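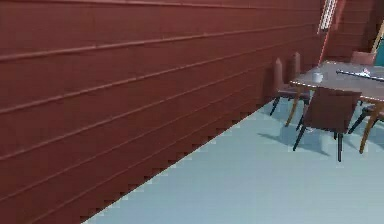 Section 4. Creating and Publishing a Property Listing

This section applies to Givport Listing Manager, agent and office accounts. Read Section 3 (Account Roles) first if your office uses shared logins. The steps assume that the seller has signed the listing agreement and that a signed copy has been saved to the transaction folder.

4.1 Before you start

Have the following on hand:

- Parcel number, as it appears on the county tax record
- Legal description, if the lot has been split or combined
- List price and listing expiration date
- Year built and source of the year built
- Room dimensions, in feet and inches
- Seller's disclosure form

Note: Living area must come from one of the accepted sources (appraisal, builder plan, tax record, measured by agent). The form will not save a figure with the source left blank.

4.2 Entering the basic record

1. Sign in and select Listings > New.
2. Choose the property type. The property type cannot be changed after the first save. To correct it, delete the draft and begin again.
3. Enter the parcel number without dashes or spaces. Press Tab.
4. Wait for the address fields to fill. If they stay empty, select Manual Address and type the street name as the postal service writes it.
5. Choose the office. Agents who work out of both the Penrose and Rutham offices must choose the office named in the listing agreement.
6. Enter the list price in whole dollars.
7. Select Save Draft. The system assigns a draft number beginning with D.

Caution: Two agents must not edit the same draft at one time. The last save overwrites the earlier one without a warning.

4.3 Rooms and features

1. Open the Rooms tab.
2. Add one line per room. Select the level first, then the room type, then the dimensions.
3. For a finished basement, set Level to Lower and check Below Grade. Below-grade area is stored in its own field and is left out of the living area total.
4. Open the Features tab and check each item that applies. Items with an asterisk are required for single-family and townhouse listings.
5. Set Heating Fuel and Water Source. "Unknown" is accepted in a draft but blocks publication.

Note: A room counts as a bedroom in the search results only if its type is Bedroom. Rooms entered as Den, Office or Bonus are not added to the bedroom total.

4.4 Remarks

There are two remarks fields. Public Remarks appear on every site that receives the feed. Agent Remarks are shown to signed-in members only.

1. Type or paste the text into Public Remarks. The limit is 2000 characters, counting spaces.
2. Remove phone numbers, web addresses and commission terms. The filter rejects the text if it finds any of these.
3. Put lockbox and showing directions in Agent Remarks. Do not enter alarm codes in either field.
4. Select Check Text. Flagged words are underlined. Review each one against the fair housing word list in Appendix C.

Text pasted from a word processor can carry hidden formatting, which adds to the count. If the counter reads higher than expected, select Clear Formatting and check again.

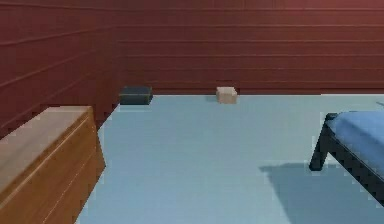
Can the list price be changed after the listing is live?

Open the listing, select Change > Price, enter the new amount and attach the amendment signed by the seller. The new price goes out with the next feed, and the old price is kept in the listing history.

4.5 Publishing

1. Select Validate. Errors are shown in red and must be cleared. Warnings are shown in yellow and may be left.
2. Set the Go Live date. A draft may be scheduled up to 45 days ahead.
3. Select Publish. The draft number is replaced by a permanent listing number.
4. Allow 40 minutes for the listing to reach the Vonitham public search site. Other sites set their own schedules.

If the listing is missing from Vonitham after that time, open Tools > Feed Log and look up the listing number. Code 61 means the address could not be placed on the map. Select Set Pin, drag the pin to the parcel, and save. The record is sent again with the next feed.

Caution: Do not publish a second copy to correct an error. Duplicate records share a parcel number, and both are held until the office administrator releases one.

For status changes, see Section 5. For open house entries, see Section 6.

Section last revised Aug 20, 2018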